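4.2 Scheduling the Driltden backup agent

The agent runs as a Windows service and needs an account with the "Log on as a service" right. Do not use a personal login.

1. Open Services, right-click Driltden Agent and choose Properties.
2. On the Log On tab, select This account and enter the service account name and password.
3. Click OK, then restart the service.

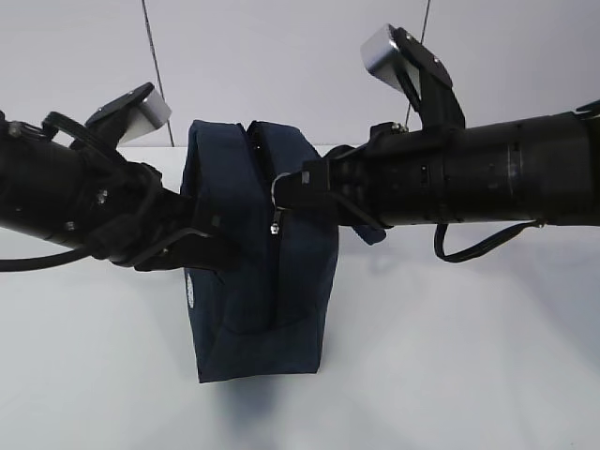 4. Open the agent console and connect to port 2311.
5. Under Schedule, set the start time to 9 p.m. and the retry interval to 30 minutes.
6. Click Apply.

Note: The port must be open in the firewall on the server side. Clients need no inbound rule.

Caution: Changing the service account while a job is running stops the job - the partial archive is kept but cannot be restored.

If the service fails to start, look for event 3538 in the Application log. It means the password was rejected. Enter it again on the Log On tab.

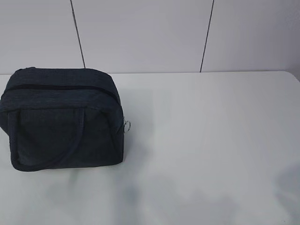 Can the agent run under the Local System account?
Only if the backup target is a local disk. Network shares that require a domain login will refuse the connection.

7. Run one job by hand and check that its status reads Complete.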